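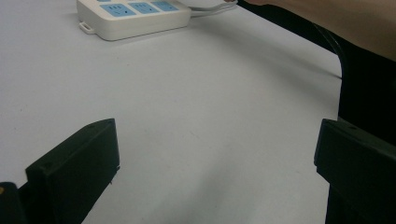 Moving the electric bill

February 2020

I have put off writing this one because electric bills are dull, but three people have asked me how I got ours down after the move to Gededdale, so I'll write it once and send them the link.

We left Kershaw in September. The apartment there had electricity included in the rent, and I had not looked at a bill in six years. The house in Gededdale is older and bigger, and the first full month came to 1,006 kilowatt-hours. I had no idea if that was high. I called my brother-in-law Virgil Grecu, who lives out past Virkstead in a house about the same size, and he read me his off the fridge door. His was well under ours, and he has two teenagers.

So I started looking. The water heater was the first thing. It was set as high as it would go, and it must have been that way for the previous owners too, because the dial was stiff and I had to work it back and forth. I turned it down to the middle. For two days my wife said the shower was different, and then she stopped saying it. I also wrapped the first few feet of pipe coming out of the top with foam sleeve from the hardware store. That took ten minutes, most of it cutting the sleeve to go around an elbow.

The second thing was the freezer in the garage. It came with the house and we had filled it because it was there. When I went through it I found bread, ice, a bag of peas and some soup from the old apartment. I moved the soup to the kitchen, ate the bread over the next week, and unplugged the freezer. If you do this, prop the lid open with something. I didn't the first time and had to scrub it out with baking soda.

The third was the baseboard heater in the back bedroom. We don't use that room except when my mother visits. The thermostat for it is behind the door, and it had been sitting at 68 since we moved in. I found it by accident, hanging up a coat.

I bought a plug-in meter for the smaller things, the kind that sits between the plug and the wall and shows you the watts. I went around the house with it for most of a weekend. I had expected the television and the chargers to matter more than they did. The phone chargers barely moved the number. The old stereo receiver was worse – it drew 97 watts sitting there with the volume at zero, and we had been leaving it on all day for no reason except that the switch is at the back. 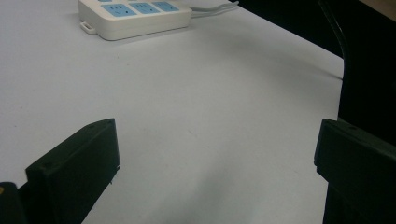 The space heater in my office pulled more than anything else I tested. Even on low it was over 500 watts. I work in there four days a week, so I tried going without it. That lasted until the middle of the first morning. What I do now is run it for the first hour with the door shut and then turn it off and put on a sweater. The room holds the heat better since I put weatherstrip around the window.

Please plug a space heater straight into the wall, by the way. The instructions for mine say so in two places. Virgil ran his off an extension cord one winter and the plug end went brown.

I had a man from Gradiner out to look at the furnace blower and he offered us a package with new windows on the north side for a little over 3,000 dollars. He was polite about it and didn't push. I said we'd think about it, and we are still thinking. The windows are drafty but they aren't falling apart, and I want to see a full summer of bills before I spend that kind of money.

The January bill was lower than December's even though it was a colder month. I don't know how much of that was the water heater and how much was the back bedroom. I changed them in the same week, which was a mistake if you want to learn anything from the numbers. My wife keeps the bills in a folder now and writes the total on the outside.

Next on the list is the dryer. It takes two cycles to dry towels, and I think the vent is packed with lint somewhere in the wall. I borrowed a brush on a long rod from Virgil and will get to it when the weather lets me stand outside with the cover off.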